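I think we collect examples in the wrong order. At Dameo we recorded 800 picks of single objects, and the model still learned little about a mixed pile.

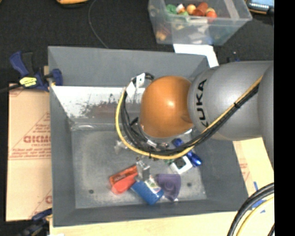 A KUKA arm over the grey bin, with mixed objects on the floor.

My colleague Areti Lazaridis wants more hours of recording. I would prefer 21 objects, mixed again by hand after every four picks. It is slow work, but I trust such examples more, also the failed ones. We should keep those too.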